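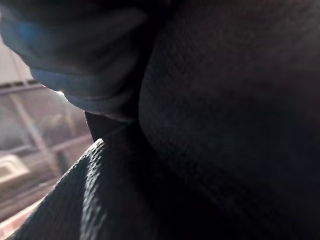
A demonstration should be thrown out if the person giving it had to look away from the screens to finish it, Saqib Zaidi told the visiting party before coats were off, and several members wrote the sentence down.

The remark set the terms for most of the day. The Verwood Technical Institute sent a party from its departments of logistics and industrial maintenance to the Hanura training facility in Sutano, where robot arms are taught to handle soft goods by people who guide them through the work. The visit took place on a Saturday, when the recording floor is open to outside groups and the warehouse next door is closed. This report is submitted to the Institute's program office and is posted for students considering the spring elective.

Arrival and safety briefing

The party was met at the east entrance. Visitors should note that the street entrance shown on the printed directions is for deliveries. Badges were issued at the desk, and loose scarves and lanyards were left in the lockers provided. The safety briefing covered the yellow floor lines, the location of the stop buttons, and the rule that no one reaches into a work cell while the arm is powered, even if it appears to be at rest. Two members of the party asked whether the arms stop on contact. They were told that the arms slow down and then stop, and that the rule applies regardless.

The recording floor covers 548 square meters. It was formerly a garment returns area, and the old aisle numbers are still painted on the columns, so staff give directions by aisle even though the aisles are gone.

The recording floor

The floor is divided into nine cells. In each cell an arm is mounted beside a work surface, and the objects to be handled are laid out according to a card clipped to the rail. The card states the task, the starting arrangement, and what counts as a finished attempt. Wording on the cards is plain: "Take the soft item out from between the others and place it in the tray." An operator reads the card aloud, resets the objects, and starts the recording with a foot pedal.

Two methods of demonstration are in use. In the first, known on the floor as hand guiding, the operator takes hold of the arm near the wrist and moves it through the task while the joints are set to give way. In the second, the operator sits at a desk outside the cell and drives the arm with a pair of handheld controllers, watching the work on two screens. One screen shows a fixed overhead view. The other shows the view from a small camera at the wrist.

The party was shown both methods. Hand guiding is faster to learn, and newcomers can complete a simple task on their first morning. Its drawback is that the operator's own hands and sleeves come into the pictures, and the operator also uses his or her own eyes, from a position the robot will never have. Remote control takes longer to learn. Sølve Lundgren estimated two weeks before a new operator's recordings are worth keeping, and longer for work with cloth.

The party spent some time on the wrist view, which most of us had pictured as something like a view over the robot's shoulder. At close range with soft goods it is very different. A light blue item with gentle folds and creases takes up the upper left of the view. A dark woven surface takes up the right half, and a second dark woven edge rises from the bottom to meet them. What remains of the room is a bright, blurred gap on the left. An operator has to judge from this how near the blue item is and where its lower rim ends. The line between one dark surface and the next is the hard part, since both are nearly black where the light does not reach them. Members of the party who were asked to trace that line with a finger on the screen did not agree with one another.

Mr. Lundgren explained that operators learn to use the highlights. Where light falls along a raised edge, the edge can be followed. Where it does not, the operator is trained to back the wrist away a little, look again, and come in from the brighter side. The backing away is left in the recording. Earlier practice had been to trim it so that each demonstration looked direct and tidy, and the trained arm then pushed forward in situations where a person would have paused. The untrimmed recordings are longer and are now preferred.

Trying the controls

Members of the party were invited to take a turn at the desk. The task was to pull a folded cloth from a bin and lay it on the table. Sessions are limited to 50 minutes at a stretch for regular staff, on account of eye strain and tired wrists. Ours were much shorter, and none of us wished for more.

Several observations from the trial may be of use to students:

The controllers do not pass on any feeling of weight or grip. An operator closes the gripper and looks for the cloth to move. If the cloth does not move, either the gripper has missed or the cloth is held somewhere out of sight, and the picture does not always say which.

Small movements of the hand are scaled down before they reach the arm. This is helpful close in and tiresome when crossing the table. A button on the left controller changes the scale, and every member of our party forgot it.

Looking at the overhead screen is a habit that is hard to break. In that view the bin rim hides most of what the gripper is doing. The regular operators look at it at the start and at the end, and otherwise work from the wrist view.

Talking during an attempt is discouraged. The recordings have no sound, so the rule concerns only the operator's attention.

Ms. Aldine of our logistics department completed the task on her third attempt. The remaining attempts were marked as failed and kept in a separate folder. Failed attempts have a use in training, provided they are labeled correctly, and we were told that a wrong label does more harm than a missing one.

Review room

From the floor the party was taken upstairs to the review room, where recordings are checked. The current collection, called Mercado, holds 3,975 accepted demonstrations of soft goods handling. Every one has been watched from start to finish by a person other than the operator. The reviewer marks the moment of first contact, the moment the item is free of its neighbors, and the moment of release, and then gives the recording a pass, a fail, or a query.

Queries go to Mr. Zaidi. He showed us a query from that week in which the operator had plainly used knowledge that was in neither camera view. The gripper went straight to a corner of cloth that neither camera could have shown. The item was picked up correctly and the tray was filled correctly, and the recording was rejected. He returned here to his opening remark. The desks face away from the cells for this reason, and a screen of gray board has been put up behind them, but operators who reset their own objects still remember where they put them. A trial is under way in which one person resets the cell and another drives.

The party asked whether this doubles the cost. Mr. Zaidi answered that it adds to the cost, that the amount depends on the task, and that he would prefer not to give a number until the trial ends in January.

Questions from the party

Discussion over lunch was wide-ranging, and only the points bearing on our own teaching are recorded here.

On lighting, staff said that they vary it on purpose. Some cells are lit from one side only, so that part of the work falls into shadow. Evenly lit recordings are pleasant to review, but arms trained on them did poorly near the loading doors.

On materials, dark woven goods are considered the hardest to teach. Rigid boxes are considered the easiest, and the facility now records very few of them.

On staffing, Hanura does not require a technical degree of its operators. Present staff include former sewing machine operators, a piano tuner, and people transferred from the packing line. Patience with resetting was mentioned more than once as the quality looked for at interview. The resetting takes up more of the day than the driving does.

On ownership of the recordings, we were referred to the main office.

Recommendations to the program office

The party recommends that the spring elective include at least two practical sessions on remote demonstration, one of them using the wrist view alone. The Institute's existing arm in Room 114 can be fitted with a wrist camera without changes to the bench. Students should write their own task cards and then exchange them, as the party found that cards which seemed clear to the writer left the operator guessing about the finish.

The party further recommends that reviewing be taught alongside driving and graded with equal weight. Hanura has offered to lend a set of rejected recordings for this purpose, with the reviewers' marks removed. A loan form has been requested.

Future groups should be kept small enough to stand at one desk. Lunch is available on site but must be ordered the day before, and the parking lot on the north side is locked at 4 p.m. on weekends.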